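Home > Guides > Grippers
Comparing two parallel grippers on one arm

This guide covers a side-by-side test of two parallel grippers on a single arm, using a kitchen counter with a sink as the work area. We ran the Moleck first and the Odby second. The steps apply to any pair that fits the same wrist flange.

Set the counter up once and leave it alone until both grippers have been through the full list. 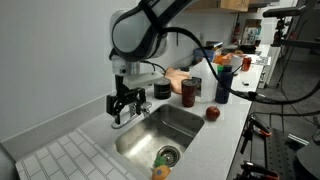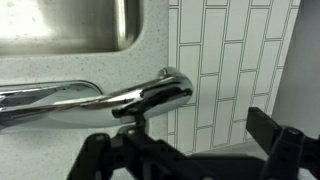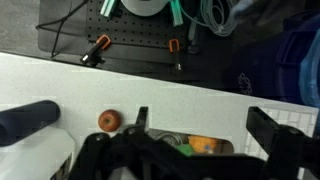
Step 1. Write the task list before you mount anything. Ours had reaching past the faucet, picking an apple off a bare surface, and lifting small items out of a shallow tray. Tasks added halfway through favour whichever gripper is on the arm at the time.

Step 2. Mount the first gripper and enter its mass and tool centre point in the controller. Don't carry the old values over. The Ramley controller will accept a wrong mass without a warning, and the arm will sag a little at full reach.

Step 3. Open and close the fingers 60 times with nothing between them. Check the finger screws again afterwards. If one has moved, snug it up and repeat.

Step 4. Move the arm slowly through every approach pose with the fingers fully open. Watch the cable as well as the fingers -- it needs enough slack for the wrist to turn but not enough to drag over the counter.

Step 5. Run the list at half speed. Log each attempt as a hold, a slip or a miss, and note the finger opening. We did 146 attempts per gripper over 2 afternoons in June.

Step 6. Swap grippers, redo the wrist camera calibration and repeat from Step 2. Even a 2 mm shift in the camera mount will show up as misses that have nothing to do with the fingers.

Scoring is done with the Hettiarachchi sheet, linked at the bottom of the Grippers page. Fill in the slip column separately from the misses. A slip usually calls for different finger pads or more force, while a miss sends you back to the calibration.

Next guide: Changing finger pads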